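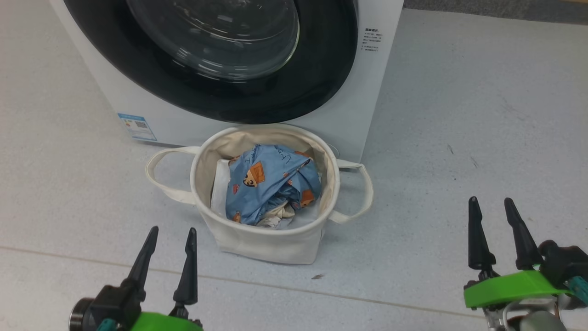

Figure 3. Lave-linge à chargement frontal et panier en toile.

3.2 Protocole de lavage et collecte des fibres

Les essais de relargage ont porté sur deux tricots de polyester de grammage voisin, désignés ci-après T1 (fil continu texturé) et T2 (fil de fibres discontinues). Les éprouvettes, découpées à chaud afin de limiter l'effilochage des bords, ont été conditionnées en atmosphère normalisée avant la pesée initiale. La masse sèche de la charge était de 1147 g pour T1 et de 1160 g pour T2. L'écart entre les deux lots est corrigé en rapportant toutes les valeurs au kilogramme de textile sec.

Chaque lot a subi cinq cycles consécutifs, sans séchage intermédiaire. La lessive liquide Tralta, exempte de particules insolubles, a été dosée à l'identique pour tous les cycles. Un cycle à vide précédait chaque série ; les fibres recueillies à cette occasion ont été comptabilisées comme blanc et soustraites des résultats du premier cycle seulement. Nous discutons ce choix en 4.1, car il conduit à surestimer légèrement les cycles suivants.

L'effluent de vidange a été recueilli en totalité dans une cuve en acier inoxydable, puis homogénéisé par agitation lente. Deux aliquotes ont été prélevées à mi-hauteur et filtrées sous vide sur membrane de fibre de verre. Les membranes ont été rincées à l'eau ultrapure, séchées à l'étuve jusqu'à masse constante et pesées à température ambiante. Le rinçage s'est révélé nécessaire : les tensioactifs résiduels, plus abondants dans la première vidange, faussaient la pesée dans le sens d'un excès.

La distribution des longueurs a été établie par microscopie optique selon la procédure de Hendriks, modifiée sur un point – les fibres bouclées sont mesurées le long de leur axe et non par leur plus grande corde. Les segments touchant le bord du champ ont été exclus. Les clichés ont été dépouillés en aveugle par Iona Morrison, au laboratoire de Dranholm, à partir de fichiers renommés de façon aléatoire.

Pour les deux tricots, la masse relarguée décroît du premier au troisième cycle, puis se stabilise. La décroissance est plus marquée pour T2, ce qui s'accorde avec l'élimination progressive des extrémités libres déjà présentes en surface. Le modèle à deux compartiments proposé par Tullosetti rend compte de cette allure, mais l'ajustement reste médiocre au deuxième cycle – les résidus y sont tous de même signe. Les paramètres estimés et leurs intervalles de confiance sont reportés dans le tableau 2.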